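The Wirkcombe coupler is a knuckle coupler for garden-scale model trains, introduced by Nireo in January and sold in packs of 2. It grips well on level track and less well anywhere a garden is likely to have it.

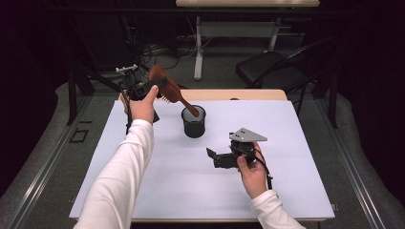
Fitting takes a small screwdriver and more patience than the leaflet admits. The Jurmont club guide has members stand their tools in a black mesh cup, much like the one the tip of the hairbrush handle dips into, and blow grit off the springs. Minimum curve radius is 60 cm.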